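Workshop notebook, Lolum: A Musical. October, Friday, Hsueh Hall, downstairs room

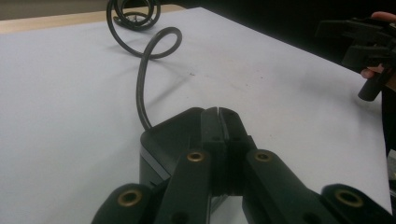

White table, black cable at the upper left.

Act One ran today start to finish for the first time, and I am still buzzing, so apologies to whoever reads this for the order things come in. I'm writing it up before the train or I'll lose half of it.

Opening number first. We took it at 100 as marked and it finally feels like a ferry town waking up. At the slower tempo from Tuesday's version everyone was singing beautifully and no one was going anywhere! Wenjie played it from the piano with a much drier left hand (short, almost woodblock, hardly any pedal until the gulls verse) and the whole ensemble started landing their consonants without being asked. I'd like to keep that in the score as a written instruction. At the moment the piano part just says "lightly," and the next pianist will read that as pretty.

The harbormaster's patter section still trips in the second verse. "Registered freighters and fishermen's daughters" is a mouthful at this speed, and we lose the rhyme on "waters" every time. Blagoje tried swapping the order of the two phrases on his feet and it came out clean twice. He says he can do the original too if we want it, he only needs the weekend. I lean toward the swap. The joke arrives a beat later and there's room for a look to the harbormistress before the band comes back in.

Note for copying: the bar numbers in the ensemble books are off from bar 30 onward. Somebody's pickup measure got counted in one version and left out in the other. Altos have the old one. I've penciled corrections in my book and the piano book, the rest need doing before the next call. Please use my book as the master and leave the coffee-stained one alone, it has the cut verse in it and I want that verse somewhere.

The big discovery of the day was "Lantern Count." We've been treating it as a ballad since the first table read. Wenjie suggested, almost as a joke on the way back from break, that the 8 singers try it walking, one step per bar, no choreography, only crossing the room and passing each other. It's a different song. The held notes now have somewhere to go, and the moment when Mara stops walking and the rest keep on is the best thing in the act. I got actual goosebumps. We did it three times and the third was the strongest, which hardly ever happens at that hour of the day.

What I want to hang on to from it:
- Mara stops on "home," on the word itself. On the second try she stopped before it and the audience (me, and the two people from the Zanberg office on folding chairs) looked at her feet.
- Nobody hums under the bridge. I know it's in the score. Take it out.
- The last chord is fine without the piano. Start the walk-off during it and let the tuning drift a little if it wants to.

Book scenes. The kitchen scene between Mara and her uncle is 30 seconds too long and I can't find the 30 seconds. Blagoje plays the uncle with so much patience that every single line sounds needed, and then you get to the end and you're restless anyway. We tried it without the letter. Worse. We tried it with the letter read silently, and that was interesting, because he folds it up in the middle of her line and she has to decide whether to keep talking. I'd like another go at that with the new page. If it works we can lose the whole exchange after it, from "what does he want" down to the kettle.

One more thing about the uncle. I've been writing him as a man who hates music, so that his song in Act Two comes as a shock. Watching the run I don't believe it of him anymore. He taps along in the opening! Blagoje didn't plan to, it's just in his hands, and it's lovely. So either I ask him to stop, or the uncle becomes somebody who used to play and put it away. Second option means a rewrite of the boathouse scene and probably one new line in "Virel," when the band leader recognizes him. I'm already half in love with it. Will try a draft and bring both versions.

"Virel" itself: the key is right now. Down a step was the correct call, and the chorus sits where people can laugh on the notes. The dance break is still a placeholder and we all just clapped through it. Clapping was fun, and perhaps too much fun — I caught myself thinking we could leave it like that. We can't, the tune never gets its second half otherwise, and the reprise depends on the audience having heard it.

Act One finale. Mixed. The counterpoint is thrilling when it locks and a soup when it doesn't. Wenjie took the sopranos and tenors apart and built it back up from the bass line, and the last pass was about as exciting as anything I've heard in that room. The trouble is lyrics. Three groups, three sets of words, and the only ones you understand are the words we've heard before. So the new information (the ferry's been sold) has to come ahead of the pile-up, spoken, over the vamp. I'd been hoping to avoid the spoken line. Fine, it gets a spoken line. The vamp is good enough to carry it.

Practical stuff for the next session:
- Chairs in a horseshoe again. The straight rows made everyone sing at the wall.
- More pencils with erasers.
- Wenjie wants the piano turned so he can see Mara's stop in "Lantern Count." Yes please.
- New pages: kitchen, boathouse (both versions), spoken line for the finale.
- Ask Zanberg whether we can have the upstairs room for the sing-through with the band, the ceiling down here eats the cymbals.
- Somebody's green scarf is on the coat hook by the door.

Blagoje stayed after to go through the boathouse song with me, just the two of us and the upright, and he sang the last verse very plainly, nearly talking it. I'd written a big finish there. Marked it "try small first" in the book, and we start with that one next time, before anyone is tired.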